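July 18, 2020

Up before six again, which my knees did not appreciate, but it was worth it because I got a whole lane to myself for the first time since the pool opened back up. They've got the sign-up thing going now, one swimmer per lane, 40 minutes and then out you go so the next group can come in. I thought I'd hate it. I kind of love it! No elbows, no guy in fins passing me twice a lap.

Did my warm-up slow and then tried the set from the Stadano plan, the one I printed in April when everything was shut and I was swimming in my head on the living room rug. It's meant for people who can already breathe on both sides. I can breathe on both sides the way I can speak Spanish, meaning I know a few bits and panic after that. Swallowed a good mouthful on the third length and had to hang on the wall and cough. The lifeguard looked over, I waved, he went back to his chair.

Still - something clicked near the end. I quit trying to lift my head and just rolled, and there was air there. Did it six times in a row, and then of course I got so pleased with myself that I lost it.

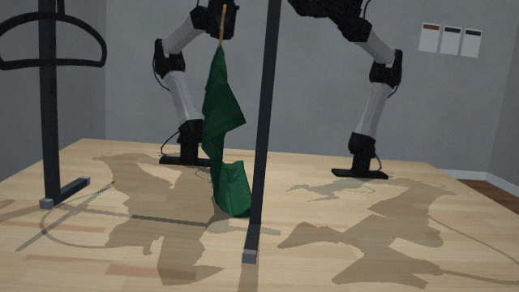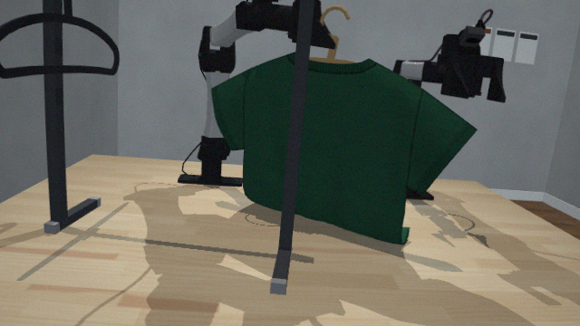 Anyway, the big news is I signed up for the open water swim at Mazza Lake. Paid and everything. My number is 511, and I keep saying it out loud like it's a lucky number. It's the short course, out to the buoy and back along the shore, and they're sending people off in little groups so we aren't all kicking each other in the face. I have never swum in anything without a black line on the bottom. Mom used to say the lake had weeds that grab your ankles and I am trying very hard not to think about that at bedtime.

Which brings me to goggles. My old Vultach pair leaks on the left side and I've tightened the strap so much I walk around till lunch with two red rings on my face. The shop had a tinted pair I liked, but they wanted 60 dollars for them and I just stood there holding the box. Put them back. Went out to the car. Sat there a minute and went back in and bought them. No regrets so far (ask me when the card bill comes).

After the pool I was starving the way only swimming makes me starving, so I stopped at Juma for an egg sandwich and ate it on the curb with wet hair dripping down my back. Then I had half of the second one I'd bought for later.

Shoulders are sore tonight, the left more than the right, so I'm taking tomorrow off and doing the stretchy band stuff in front of the TV. Need to remember: book the early slot as soon as it opens, it was gone in minutes last time. Rinse the new goggles but don't rub the insides. And ask at the front desk if they'd let me try swimming with my eyes shut for a few strokes, to practice going straight, or if that's the kind of question that gets you a whistle.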